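Stanevden Kids — How Stuff Works
Rubber bands! Why do they snap back?
Posted 18/11/2018

Grab a rubber band. Any color. Pull it a little, then let go. Back to its old shape, right? Try that with a piece of string. Nope. Same with paper. So what's going on in there?

First, what it's made of. Lots of rubber bands start out as a milky white juice called latex. It comes from rubber trees, which grow in hot, rainy places. Workers make a thin cut in the bark and the juice drips into a cup. Slow job. Some bands are made from rubber cooked up in a factory instead — or a mix of both.

Then the rubber gets mixed with color and a few other things, pushed out into a long tube, and heated. The heating part makes it tough and springy. After that the tube is sliced, like a sausage. Thin slices make skinny bands, thick slices make wide ones. That's it, thats a rubber band.

You don't need many to try the tests on this page. A few colors, a table, a bin to keep them in. 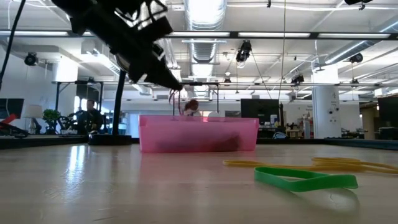 Why does a rubber band go back to its own shape?
Rubber is made of super long, super tiny chains, all curled up like cooked noodles. When you pull, the chains straighten out. Let go and they curl up again. They are also hooked together here and there, so they can't just slide apart.

OK, tests. Get a grown-up nearby, and never aim a band at anybody's face. Or at the cat.

Test 1. The lip test. Hold a clean, wide band against your top lip. Stretch it fast. Feel it get a bit warmer? Now let it shrink and touch your lip again. Cooler! Stretching rubber lines up the chains and that gives off a little heat. Weird but true.

Test 2. The music test. Put 2 bands around an empty box with no lid, one thin, one wide. Pluck. Different sounds. Pull one tighter and pluck again — the note goes up. Tight bands wiggle faster, and faster wiggles make higher notes.

Test 3. The tangle test. Drop 11 bands in a bin, give it a good shake, tip them out. Some come out hooked together. Loops love to do this becuase they bend any way they like and rubber is grippy, it doesn't slide much. Pick the loose ones out first, one color at a time, then the knotty ones.
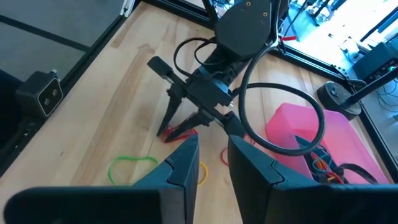
Fallahi wrote in to say the knotty ones come apart way easier with a tiny bit of cornstarch on your fingers, and that old bands should be left out of the shake because they crack.

Good point about old ones. Sunlight and air make rubber dry and crumbly. Keep yours in a bin with a lid, in a drawer, away from the window. Cracked band? Trash. Don't stretch it.

Next time: magnets.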